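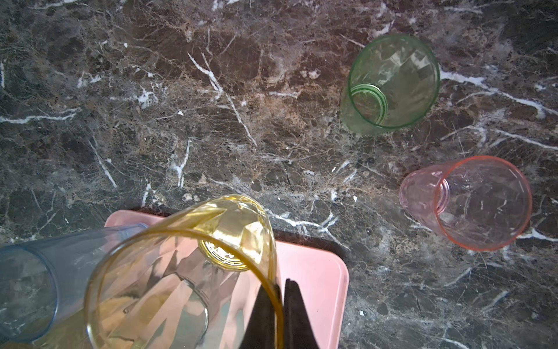 Clearing glasses onto a tray is a chore I'd give a ten-year-old without instructions. I've spent most of March reading about machines that attempt it, and my short answer to whether they can do it yet is: partly, slowly, and with someone close by.

The trouble starts with the cups. Depth sensors project or match patterns on a surface, and a translucent wall gives back very little of either. The sensor reports the benchtop behind the cup, or a hole. Faceted plastic is worse, as every facet bends the background a different way. Most groups now skip the depth map and train directly on colour video from the wrist and from a fixed view, so the policy learns what a rim looks like against whatever is behind it.
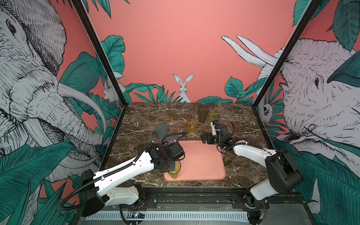

Then there is the grasp. A parallel jaw has one degree of freedom. On an upright tumbler it can close around the body or pinch the rim, and both are tolerable. On a cup lying on its side the choice decides how it can be put down again, and a poor choice costs a regrasp. Two arms help here, provided they stay out of each other's way — which is a planning problem of its own.

Pieter Verbruggen and I have argued over the numbers for years. He counts a trial as successful if the cup ends up on the tray. I want it upright, with its neighbours still upright. On a set of 70 trials he sent me from the Pridau controller, his rule passed 39 and mine passed fewer. We have not settled it.

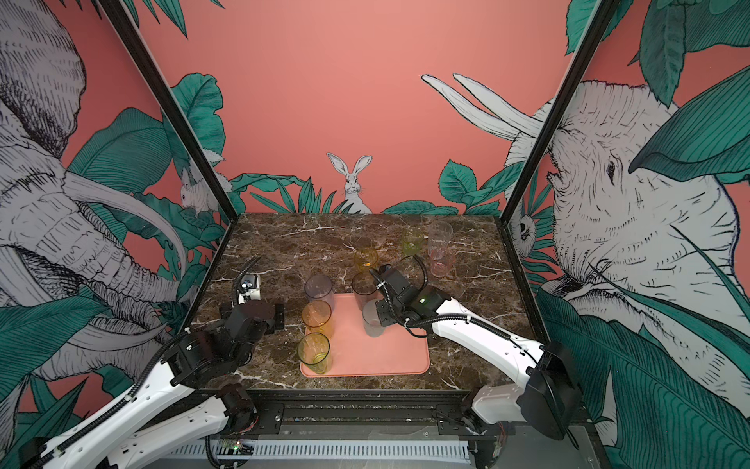

Right gripper holding a frosted glass at the tray, three more standing along the left side.

My own threshold for the kitchen is 3 loads in a row with no hand on the stop button. Teun De Haan thinks that is two years off. I'd believe it sooner for a café with one type of tumbler than for my cupboard, where no two match. Next post: the dishwasher rack, and why the lower tines are harder than the upper ones.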